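# What Is Inside a Computer?

Have you ever looked at a computer and wondered what is going on in there? From the outside it's only a box with a button and some holes for plugs, and you might think it was full of something very mysterious. It isn't really – it is full of parts, and each part has a job, a bit like the people in a busy school. At the Bralgate Mending Room we open up old computers nearly every week, and we still enjoy the moment when the side comes off!

## Lay it down and open it up

A tall desktop computer is called a tower. It is much easier to look inside a tower if you lay it on its side on a good strong table and take the side panel away. Before a grown-up does this, the computer has to be switched off and unplugged from the wall.

The biggest thing you'll find is a flat green board called the motherboard. Think of it as a town, with tiny metal roads running all over it, carrying messages from one place to another. The power supply is a metal box that takes electricity from the wall and shares it out through coloured cables. There is often a metal cage as well, with lots of little holes in it, where the drives live. Drives are where a computer keeps your pictures, your games and that story you haven't quite finished.

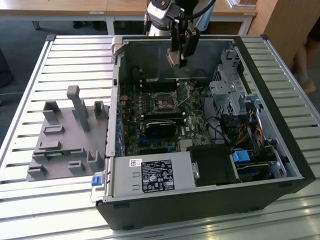
In the first picture the processor's socket is empty, and in the second there is a processor sitting in it.

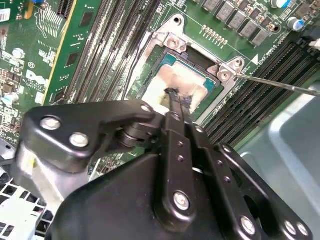

## The part that does the thinking

The processor is small enough to sit in the palm of your hand, and yet it does nearly all the sums that make a computer work. It does them so quickly that you could never keep up, not even if you were the best in your class at times tables.

Processors get hot when they are busy, so they wear a metal lid to help the heat escape. On top of the lid goes a smear of sticky stuff called thermal paste, and then a cooler sits on that. A metal bracket, held down with screws, goes round the socket.

## Words to remember

- **Motherboard** – the big board that joins everything together
- **Processor** – the part that does the sums
- **Socket** – the place where the processor sits
- **Power supply** – the box that shares out the electricity

Please don't open a computer on your own, even a very old one. Ask a grown-up to help, and never, ever open the power supply, as it can give you a nasty shock even when it is unplugged.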